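Grape week at robotics club

Posted Oct 2, 2018

So I promised an update on the club and then let most of September go by without writing one, sorry! Things got busy in the way things always get busy once the semester starts and everybody remembers they have classes. But we have a project now, a real one, and I have spent more evenings on it than I want to admit to my calculus professor.

If you missed the last post: I'm in the student robotics club at Homham, and this year we signed up for the Sperling Challenge. Every team gets the same kind of job (shop work – picking, stocking, putting things back where they belong) and then you choose your own item to show off at the end. There's a 2,000 dollar prize for the winners, and I would be lying if I said we hadn't already spent it in our heads. New hand covers, a second monitor, pizza that isn't from the vending hallway.

Our first idea was cans. Cans are great. Cans are round and hard and the same every single time, and if you drop one you pick it up and say nothing. Then we looked at what the other teams had posted on the sign-up page, and it was cans, cans, boxed cereal, cans. So we had a very long meeting and somebody wrote GRAPES on the whiteboard, I think mostly to be annoying, and it stayed up there for 2 weeks until it was the plan.

Let me tell you what grapes are like. A bunch has no good side. It swings. It changes shape when you lift it, because everything that was resting on the table is suddenly hanging off the stem. If you grab it around the middle you're squeezing fruit, and if you grab it too high you get one little twig and a lot of hope. We ended up going for the stem end, fingers closed around it, letting the rest just hang, and then moving slowly enough that it doesn't start a pendulum act on the way over.

The slow part is harder than it sounds. I'm on the motion team (there are 4 of us, and we share one decent chair), and my whole job last week was smoothing out the path of the arm between picking up and putting down. I'd watch a run, change one number, watch another run, and change it back. I have a notebook full of this. Half the pages say "better?" with a question mark and nothing else. Past me is not a helpful coworker.

We keep our run logs in a program called Koltano, which one of last year's seniors wrote and left behind with no instructions at all. It does exactly what we need and it also refuses to save if your file name has a space in it. I found this out after a very long evening. I'm not going to talk about it.

Anyway, the crate! I love the crate. It's plain light wood and it sits tilted on the shelf so the open side faces you, like at a farm stand, and we wound fake yellow flowers around the post next to it to make it look more like a store and less like a lab. 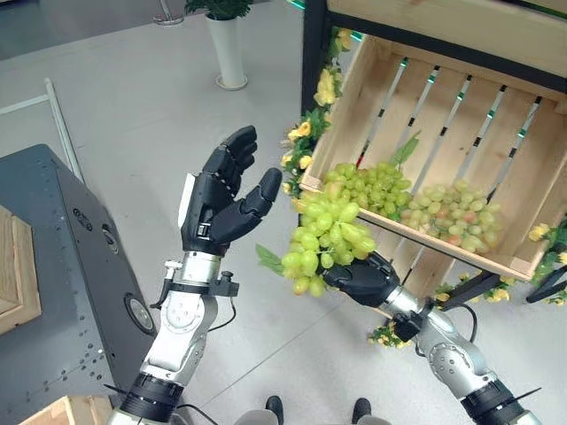

The tilt is what we argue about most. With a flat crate you could come straight down from above and let go. With ours you have to come in from the front, get past the front board and lower the bunch without dragging it over the edge, and the hand has to open without taking a grape along with it. Half the club wants to level the thing out and be done. I'm in the other half – stores tilt their crates, so we should too, and I'll keep saying so until I get outvoted.

Next up is getting the two arms to share the work a bit more, and then a full practice round where we aren't allowed to touch anything once the timer starts. After that comes the demo day over in Trendville, which suddenly feels very close. I still have to fix the slow-down at the end of the path, and I told everyone I'd have it done before our next meeting, so I should probably go do that now. If any of you have ever worked with soft fruit and have tips, please leave them in the comments, I will read every one!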